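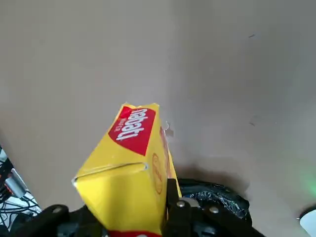 Fig. 6. Yellow carton with a fold line across the front and a crumpled top edge.

Packaging Basics, handout 6: What a dented box tells you

Most guides say a dented carton means rough shipping. I don't buy it, at least not as a rule. Look at Fig. 6. The crease runs straight across the front face, with a small dent beside it. Dropped boxes usually go at the corners first. A straight line like that could come from squeezing, stacking or somebody's thumb, and one look won't settle which.

The top edge is a better clue. It's uneven, and a torn bit of pale board sticks out near it. Opened, or squeezed? Write down both.

Claims to be careful with:

"Bright colors sell." Paisan's reading quotes a shelf survey of 200 shoppers by Standton, who print yellow cartons. Draw your own conclusions.

"The logo should be on every face." The carton has a red diamond label on the front and an orange oval on the side. Whether anyone reads the side of a box is another matter – the Kamolrat notes assume it and never test it.

"Thicker board fixes everything." It costs more, and a tall carton can still buckle in the middle.

For November: bring one used carton from home, flattened or not. Mark each crease as factory fold, damage or can't tell. I expect plenty of the third. Hand sheets to Kanokwan Nuchit before the break.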